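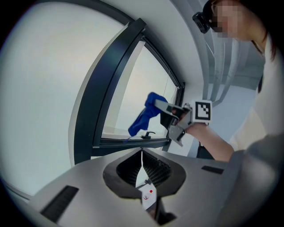
*At the window with a blue cloth.*

# Hudton ordinance tracker

Records of ordinances and resolutions introduced at the Hudton city council, with sponsor, status, amendments, and recorded votes. The data is in plain CSV and covers the current council term plus the one before it. There are about 3000 rows across all files.

Maintained by Nana Bawa. The import script, Tarigan, was written by Sugeng Latuheru and lives in `tarigan/`.

## Files

| File | One row per | Notes |
|---|---|---|
| `items.csv` | ordinance or resolution | start with this one |
| `actions.csv` | step in an item's history | readings, referrals, tablings, withdrawals |
| `votes.csv` | member per roll call | voice votes are not here |
| `members.csv` | council member per term | a member who served both terms appears twice |
| `subjects.csv` | subject tag | assigned by hand |

All files are UTF-8 with a header row. Empty cells mean the information was missing from the minutes. They don't mean "no" or zero.

## Main fields in items.csv

- `item_id`: the number the clerk's office gives the item, with the term added in front. The clerk restarts numbering each term, so the bare number isn't unique.
- `kind`: `ordinance`, `resolution`, or `appointment`.
- `title_short`: our title. Official titles can run to half a page and are kept in `title_full`.
- `sponsor_id`: matches `member_id` in `members.csv`. Items requested by the mayor's office use `MAYOR`.
- `status`: see the next section.
- `fiscal_note`: `yes` if a fiscal note was attached at first reading. Notes added later are in `actions.csv` only.
- `source_url`: link to the minutes or the agenda packet. Some of these broke when the city moved its site. We keep the old link anyway.

## Status values

`introduced`, `referred`, `tabled`, `passed`, `failed`, `withdrawn`, `vetoed`, `lapsed`

An item is `lapsed` when the term ends and it never got a final vote. The city doesn't use that word. Its own site leaves these items listed as pending, which made it look as if 86 items from the last term were still alive.

`tabled` covers both "tabled to a set date" and "tabled indefinitely." If you need to tell them apart, look at the `detail` column in `actions.csv`.

## How the data is collected

Tarigan downloads the agenda packet and the approved minutes, pulls out the item numbers and roll calls, and writes a draft file. A person then compares the draft with the minutes before it is merged. Minutes are usually approved at the next regular meeting, so the newest votes are always one meeting behind.

Committee meetings are harder. The Brolten annex, where land use and public works meet, posts scanned minutes, and the text recognition has trouble with the column of names. Those roll calls are typed in by hand.

To run the import yourself:

```
cd tarigan
pip install -r requirements.txt
python fetch.py --term current
python build.py --out ../draft
```

Please leave the delay between requests at 3 seconds. The clerk's server is slow and locks out an address that goes faster.

## Known problems

- Substitute ordinances keep the original item number. The sponsor shown is the original sponsor, even if the substitute came from somebody else.
- Budget amendments offered from the floor are often recorded without a number. We have given them IDs starting with `F-`. These are ours and mean nothing to the clerk.
- Two members in the earlier term share a last name, and the minutes don't always give initials. Votes we couldn't assign have `member_id` set to `UNCLEAR`.
- Zoning items that also needed county approval show only the city's side. The Trirnislow county board's votes aren't included.
- Subject tags before November were done with a shorter tag list. Transit and parking were one tag then and haven't been split in the older rows.

## Corrections

Open an issue with the `item_id` and the page of the minutes. Pull requests are fine for small fixes. If you are changing more than 50 rows, open an issue first so we don't both edit the same file.

Please don't send corrections based on news stories or memory of the meeting. If the minutes are wrong, the clerk has to amend them, and we update after that.

## License

The CSV files are released under CC BY 4.0. The code in `tarigan/` is under the MIT license. Credit as "Hudton ordinance tracker" with a link to this repository.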